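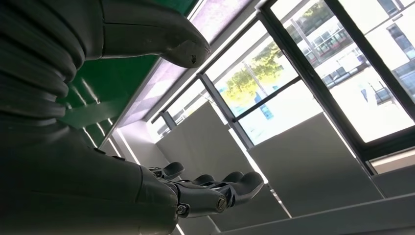
Hand stiff after maintenance
Isska Community Help, 20/12/2019

Serex Support Desk
Our unit reports fault 539 whenever the fingers of the hand are closed. The knuckle joints were greased in September. Is recalibration required?

Jansen Technical
Fault 539 is a load warning. Switch the unit off, wait 15 minutes, then move each finger by hand. Should a joint resist, slacken its bolt slightly and wipe away surplus grease. Recalibrate only once all fingers move freely. The procedure may take up to 2 hours.

Narska Workshop
We had the same fault. Check the wrist cable as well.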